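**Trultgate grasp retargeting, release 5: a review from the end of the bench**

*July 29, 2024*

I've been living with the Trultgate retargeting method since May, which is long enough to have stopped being polite to it. For anyone who hasn't met it, the idea is that you show a multi-fingered hand how to hold something by holding it yourself, and the software works out how a hand with different bones might do the same. The older way is to type in joint angles until you lose the will to live. I've done both, and I'll say at the outset that I'm not going back to the typing.

The paper that comes with it is short and rather pleased with itself. The main claim is that you can train on a modest pile of demonstrations if you throw away the fingertip positions and keep the places where the hand touches the object. In plain words, the method cares where the pressure goes and lets the fingers sort out their own travel arrangements. I collected 247 demonstrations for my test set and ran 1307 grasps from them, spread over whatever awkward things I could put on a shelf.

Setting up was a mixed affair. The software installed first time, which made me suspicious. The calibration took most of an afternoon, because the guide has been translated at least once too often and uses "palm" for three different surfaces. Page two tells you to zero the wrist before mounting the hand. Page nine tells you the opposite. Page nine is right.

Once it was running, I gave it the hard shapes early. Boxes and bottles flatter everybody. What I wanted to know was how it would cope with big, smooth, curved things that have no obvious handle and a strong wish to be on the floor.

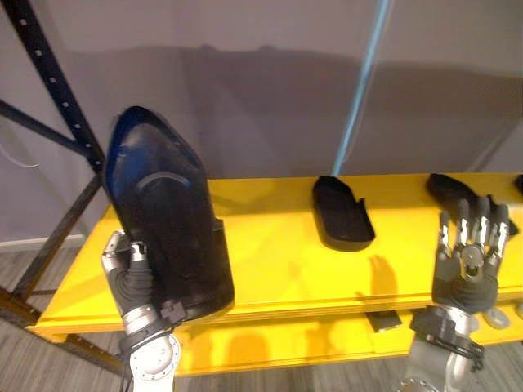 Large curved objects are where the contact idea earns its keep. The old joint-angle approach would close all the fingers at the same rate and then look surprised when the object rotated out of its grip. Trultgate brings the thumb in late and low, and lets the fingers settle one after another. It's slower, and it looks like somebody picking up a casserole they don't quite trust, but it works far more often than I'd expected. I'd go as far as to say I enjoyed watching it, and I don't say that about much in this trade.

Soft things are another matter. Anything that folds confuses the contact map, and the method has one answer to confusion: squeeze. The paper deals with cloth in a single sentence beginning "In future work". I've read a good many sentences beginning that way and have yet to meet the future in question.

Flat things on a flat shelf are poor as well. The demonstrations are fine, since a person will happily slide a thin object to the edge and pinch it there. The software keeps the pinch and loses the slide. You can get round this by recording the slide as a separate demonstration and stitching the two together by hand, and the stitching tool is good. I only wish I hadn't needed it quite so much.

Two-handed work is advertised on the cover and hidden in the settings. You have to switch it on for each arm, then again for the pair, and if you forget the last one the second arm waits with its palm open like a commuter hailing a bus. I forgot it more than once.

I compared it with the Steltelby planner, which I used all last year. Steltelby is quicker to answer and much tidier in its logs, and if your day is all boxes you should keep it. On curved objects it isn't close. I also had a short go with Boström's free version of the contact idea, and it's a decent effort, but it kept crashing whenever I changed the hand model, and I ran out of patience before it ran out of crashes.

A few smaller gripes:

- The preview window can't be resized.
- Saved grasps are named by the second they were made, so good luck finding the one you liked.
- The Cimel plug-in, sold separately, adds proper names and a search box. These should have been in the main thing.
- The warning sound is the same for "grasp complete" and "motor fault".

Would I recommend it? For rigid objects with difficult curves, yes, and without much grumbling. For cloth, paper or anything thinner than a biscuit, wait for the next release and read the notes before you update. Mine stays installed, with the sound off.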